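## Bestandspflege: Klemmbausteine nach der Rückgabe reinigen, trocknen und einlagern

*Rundbrief des Fuvico-Leihnetzes, Ausgabe November, Rubrik Material*

Mit der Umstellung auf den gemeinsamen Grundsatz Nillaris gehen Klemmbausteine nun über mehrere Ausleihstellen, ohne zwischendurch ins Zentrallager zu kommen. Damit liegt die Aufbereitung bei der Stelle, die den Satz zurücknimmt. Die bisherigen Hinweise stammten aus der Zeit, als nur in Goltora gewaschen wurde, und setzten eine Trockenkammer voraus, die es an den meisten anderen Standorten nicht gibt. Der folgende Ablauf ersetzt sie.

### Eingangsprüfung

Der Satz wird vor der Reinigung ausgekippt und grob durchgesehen. Auszusortieren sind Teile mit Rissen, Bissspuren oder Weißbruch an den Kanten. Weißbruch zeigt eine bleibende Überdehnung des Kunststoffs an. Solche Teile halten oft noch, verlieren ihre Klemmkraft aber ungleichmäßig und fallen später bei höheren Aufbauten auf.

Zusammengesteckte Bausteine sind vollständig zu trennen. In den Hohlräumen zwischen zwei Lagen bleibt sonst Waschwasser stehen, und der Schmutz an der Fuge wird nicht erreicht. Dünne Platten werden mit einem Trennhebel aus Kunststoff gelöst. Messer und Schraubendreher sind nicht zu verwenden; die Kerben liegen genau an der Kante, an der die Platte später wieder bündig aufsitzen muss.

Aufkleber auf bedruckten oder beklebten Teilen vertragen keine Nassreinigung. Diese Teile kommen in die gelbe Schale und werden mit einem leicht angefeuchteten Tuch abgewischt. Gleiches gilt für Achsen mit Metallkern, Magnetkupplungen und alles mit elektrischen Kontakten.

### Waschen

Die Menge je Waschbeutel ist auf 500 Gramm begrenzt. Volle Beutel werden außen sauber und bleiben in der Mitte schmutzig, außerdem reiben die Teile unter Druck aneinander und werden matt. Transparente Elemente bekommen grundsätzlich einen eigenen Beutel. Auf klaren Flächen ist jeder Kratzer sichtbar, und farbige Steine hinterlassen in seltenen Fällen Abrieb.

Gewaschen wird handwarm, mit einem milden Spülmittel ohne Scheuerzusatz. Heißes Wasser ist zu vermeiden. Der Verzug an einer einzelnen Platte ist mit bloßem Auge kaum zu erkennen, führt aber dazu, dass sich die Ecken abheben. Die Waschmaschine bleibt für den Grundsatz Nillaris vorerst ausgenommen: Die Temperaturregelung der Geräte an den Standorten unterscheidet sich zu stark, und auch ein Schonprogramm schleudert.

Es sind zwei Spülgänge mit klarem Wasser vorgesehen. Tensidreste auf den Noppen senken die Reibung und damit die Haltekraft. Der Effekt verschwindet nach erneutem Spülen und wird bei Reklamationen häufig mit Verschleiß verwechselt. Vor dem Aussortieren angeblich lockerer Steine ist deshalb ein weiterer Spülgang zu dokumentieren.

Bei hartem Leitungswasser empfiehlt sich für dunkle Farben ein letzter Gang mit entmineralisiertem Wasser. Kalkränder sind technisch unerheblich, lassen schwarze und dunkelgrüne Teile jedoch ungereinigt wirken.

### Trocknen

Auf Gitterrosten mit untergelegtem Tuch, einlagig, Öffnungen nach unten. Nach der ersten Stunde werden die Teile gewendet, da sich in Röhren und hohlen Noppen Tropfen halten. Ein Ventilator auf niedriger Stufe verkürzt die Zeit deutlich. Haartrockner, Heizkörper und Heißluft sind ausgeschlossen, ebenso das Auslegen auf der Fensterbank. Weiße und hellgraue Steine können unter Sonnenlicht vergilben, und die Veränderung ist mit Hausmitteln nicht zuverlässig rückgängig zu machen.

Der Satz darf erst verschlossen werden, wenn eine Stichprobe aus der Mitte des Rosts auf saugfähigem Papier keine Spur hinterlässt. Geprüft werden bevorzugt Platten mit hohlen Noppen und lange Steine mit innenliegenden Röhren.

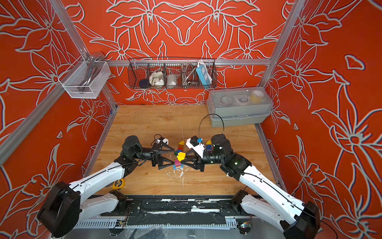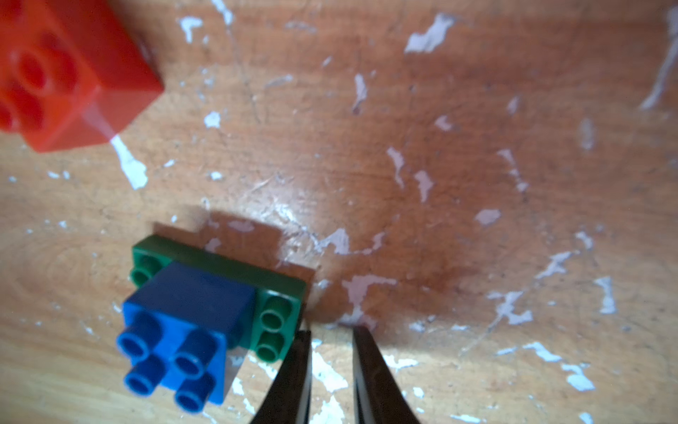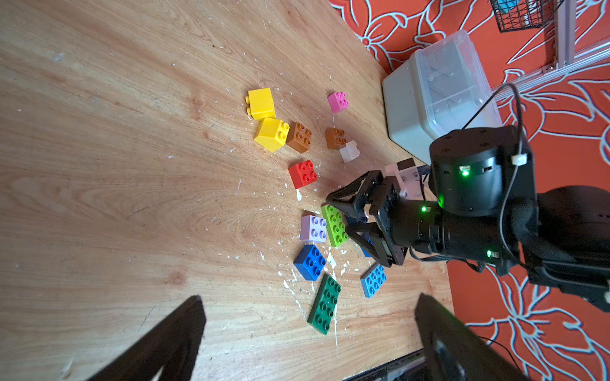
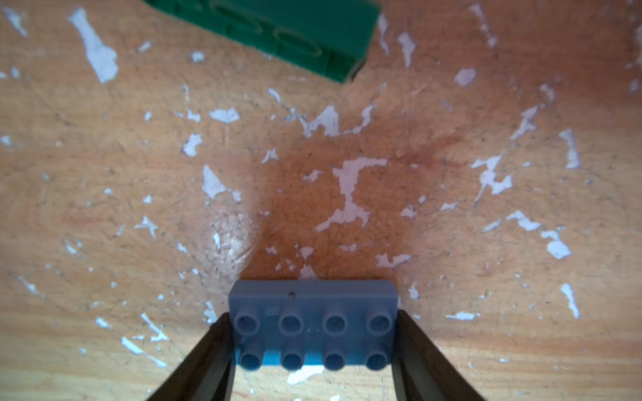
*Zuletzt: graue Platte im Format 2×4, hohle Noppen.*

Zum Trocknen kam aus der Ausleihstelle Barajas der Einwand, das einlagige Auslegen sei in kleinen Räumen nicht durchzuhalten. Man habe dort mit gestapelten Rosten gearbeitet und nach einer Nacht im unteren Fach noch feuchte Teile gefunden, im oberen dagegen keine. Die Vorgabe müsse entweder einen Mindestabstand zwischen den Rosten nennen oder gestapeltes Trocknen ganz untersagen. In der jetzigen Form lese jeder Standort etwas anderes hinein.

Der Einwand ist berechtigt. Gestapelte Roste sind zulässig, sofern zwischen ihnen eine Handbreit Luft bleibt und der Luftstrom seitlich geführt wird. Von oben angeblasene Stapel trocknen nur im ersten Fach. Die Stichprobe ist bei Stapeln immer aus dem untersten Rost zu ziehen. Der Ablaufplan wird an dieser Stelle ergänzt.

### Vollständigkeit

Der Grundsatz Nillaris enthält 1.826 Teile. Ein vollständiges Auszählen nach jeder Rückgabe ist nicht vorgesehen. Maßgeblich ist das Gewicht je Fach, verglichen mit dem Sollwert auf der Deckelinnenseite. Gewogen wird trocken und ohne Schale; bei nass gewogenen Fächern hebt das Restwasser fehlende Kleinteile rechnerisch auf.

Liegt ein Fach außerhalb der Toleranz, wird nur dieses Fach gezählt. Häufigste Ursache ist eine Verwechslung zwischen Platten und Steinen gleicher Grundfläche, sodass ein Fach zu leicht und ein anderes zu schwer ist. Beide Fächer sind dann gemeinsam zu betrachten, bevor Ersatz bestellt wird.

Ersatzteile können in der Farbe leicht abweichen. Für den Leihbetrieb ist das ohne Belang. Abweichungen in der Klemmkraft sind dagegen zu melden, mit Angabe des Fachs und der Lieferung. Zur Prüfung genügt der Vergleich mit einem unbenutzten Referenzstein aus dem Prüfbeutel: Das neue Teil muss sich ohne Werkzeug aufsetzen und abnehmen lassen und darf sich beim Wenden nicht lösen.

### Einlagern

Die Fächer werden bis knapp unter den Rand gefüllt, große Grundplatten stehen senkrecht im hinteren Schlitz. Flach unter schweren Fächern gelagerte Platten biegen sich mit der Zeit durch. Trockenmittelbeutel sind in beheizten Räumen unnötig. In Kellerräumen gehört je Kiste einer hinein, und zwar in den Deckel, nicht zwischen die Teile.

Lagerzeiten von mehr als 3 Monaten sind auf der Karte zu vermerken. Vor der nächsten Ausgabe wird dann eine Geruchs- und Sichtprüfung durchgeführt; neu gewaschen wird nur bei Befund.

### Änderungen am Begleitblatt

- Das Feld »gewaschen« entfällt und wird durch »gespült, 2 Gänge« ersetzt.
- Neu ist ein Feld für das Gewicht je Fach nach dem Trocknen.
- Aussortierte Teile werden nach Fach eingetragen, nicht mehr nach Farbe.
- Bei gestapelten Rosten ist zu vermerken, aus welchem Rost die Stichprobe stammt.

Alte Begleitblätter können aufgebraucht werden, wenn das Gewicht handschriftlich am unteren Rand steht. Die Sollwerte für ältere Sätze ohne Aufdruck im Deckel liegen im Fuvico-Verzeichnis unter »Material, Grundsätze« und werden auf Anforderung auch als Aufkleber verschickt. Bestellungen bitte mit Satznummer und Standort über das übliche Formular.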